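Home Benches Grippers Arms Downloads Forum Cart

Fonside Sorting Bench
A ready-made simulated table for comparing grippers, from Stallwood

If you've ever tried to decide between two sets of gripper fingers by reading spec sheets, you know how far that gets you. Payload, stroke, weight, fine. What you want to know is whether the thing can get hold of a small flat part that's lying a bit too close to another small flat part, and then let go of it over the right compartment of a tray. That's the whole reason we built Fonside, and we've had more fun with it than with anything else we've put out!

Fonside is a full bench in simulation: one table, one arm, a divided tray and a handful of little parts to sort. You load your gripper model, pick a controller, press run, and go get a coffee. When you come back there's a log of every attempt, with the start layout saved so you can play any of them again (you'll want to, some of the misses are fascinating).

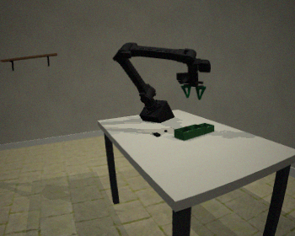 The first thing we settled was that every gripper should face the same jobs in the same order. The bench ships with 300 saved layouts, and a comparison run goes through all of them before it gives you a score. Swap the fingers, run it again, and the parts start out exactly where they did last time. It sounds like a small thing. On our own desk it put an end to weeks of arguing over whether one gripper had simply been handed an easier table.

Layouts are plain text, by the way. Open one in any editor, move a part, save it under a new name and it shows up in the menu.

What comes loaded

Open-frame fingers. Two triangular frames that taper to a point. These are our default and the ones we reach for first, partly because you can see through them, which makes it much easier to judge an approach on the replay.
Flat parallel pads. Plain, short and stiff. Good for blocks.
Hooked pads. A narrow lip at the tip for getting under thin edges. They're fussy about approach height, so try them after you've got a feel for the other two.
Blank mount. Bring your own geometry. Import the mesh, set the closing axis, set the friction and you're off.

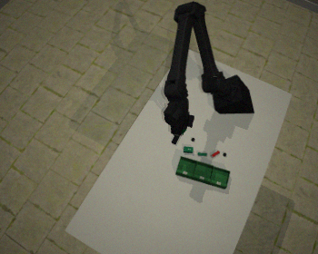
Picking parts was harder than picking fingers. Big cubes make every gripper look good, and after an afternoon of cubes you've learned nothing. So we went small and mixed. The thin green bar and the thicker green block behave like two different jobs even though they're close in color, and the short red bar can sit at an angle to its neighbors, so the wrist has some turning to do before the fingers close. The little round black pieces are there to be annoying. A wide finger that comes down carelessly will bump one, and the log keeps track of that as a separate event. On the other side of the job there's the tray with its three compartments, where a part that gets dropped half over a divider counts as a miss.

Yetunde Omoregie put together the scoring, and it's the piece of Fonside I'd show people first. Each attempt gets a grasp result, a carry result and a place result, kept apart. One total would have hidden the good stuff. A gripper can be brilliant at picking and hopeless at letting go, and you'd like to find that out before you order metal.

Controllers

You get two. The basic one moves straight over the part, straight down, closes, lifts. It's dull and it's a great baseline. The second one is called Yusuf, and it picks an approach angle from the part's outline, slows down near the surface and backs off if a finger touches something early. Run the same gripper under both! The gap between the two scores tells you how much of your trouble is hardware.

You can plug in your own controller too. It needs to accept a joint state and return joint targets, and there's a short template in the download.

Cameras

Views are free to move. We keep one low by the table corner for finger clearance and one looking down from the near side for the parts and tray, and switch between them on replay. Shadows can be turned on or off in the view settings. I leave them on, especially for camera-based controllers, as a long arm shadow reaching toward the parts is the sort of thing they'll have to live with later.

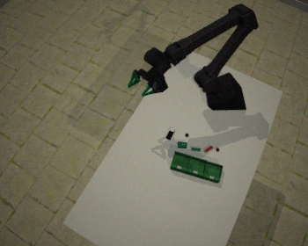 Can I compare two different arms, or only grippers?
Both work. Load the second arm from the Arms menu, mount the same gripper on it and start a comparison run with the same layouts. The report lines the two up attempt by attempt. Do check the reach first, because an arm that's short for the table will fail the far layouts for a reason that has nothing to do with your fingers.

Does a run have to be watched?
Leave it alone if you like. Turn the viewer off and it goes quite a bit faster, then open the replays that look interesting.

Getting a fair comparison

A few habits from our side. Change one thing per run. Set the finger friction from a measured value if you have one, and write down where you got it. Don't trust a difference that shows up in the first 100 attempts and fades by the end. And watch some of the successes as well as the failures, since a grasp that holds by one fingertip corner scores the same as a lovely centered one.

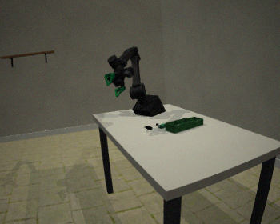
Price and license

Single seat: $59, one-time, updates included.
Teaching pack: same bench, any number of seats in one building. Write to us for a quote.
Replay storage: up to 2000 attempts per project, after which the oldest are archived to a folder you choose.

Support comes from the Stallwood office in Jilville, and from the forum, where people have been posting some terrific finger designs. The hooked pads started out as a forum post back in July.

Page updated Dec 1, 2023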